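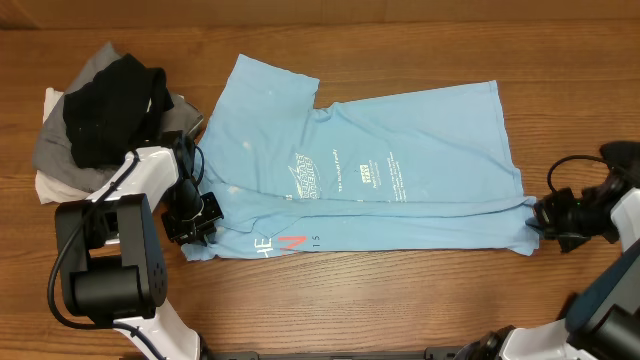

Light blue T-shirt on a wooden table

To: Kidton Tenancy Law list
From: Charoen Rungrueang
Date: 28 December 2020
Subject: Re: Limitation period where the landlord has changed

Dear Femi and members,

Thank you for the question, which I have quoted in full at the foot of this message.

The change of ownership does not restart the limitation period. The tenant's claim arose when the ceiling came down and her belongings were damaged, and time runs from that date. The purchaser may have taken on repair duties from settlement onward, but the earlier loss remains a matter between the tenant and the former owner unless the contract of sale says otherwise. I would ask for a copy of that contract in writing.

Two further points may assist.

First, the notice letter should go to both owners and to the managing agent. In the Khattak matter the notice went only to the agent, and we spent 6 months arguing over whether the owner had received it. The claim survived, but the delay was avoidable.

Secondly, the sum of $3,703 will need to be supported item by item. Receipts are best. Where there are none, a signed statement giving the age and purchase price of each article is usually accepted — the member hearing the claim will then allow for wear. Please keep the cleaning costs separate from the replacement costs.

The above is general comment for list members and should not be passed to the client as advice.

Yours sincerely,
Charoen Rungrueang
Florkance Community Legal Service

On behalf of the Arnton office, Femi Tamuno wrote:

> Dear colleagues,
>
> We act for a tenant whose bedroom ceiling collapsed in July after repeated reports of a leak. She claims $3,703 for clothing, bedding and cleaning, and her list runs to 34 items. The building was sold three weeks later. The agent says that any claim must now be brought against the new owner and that time runs from the sale. Is either statement correct?
>
> Kind regards,
> Femi Tamuno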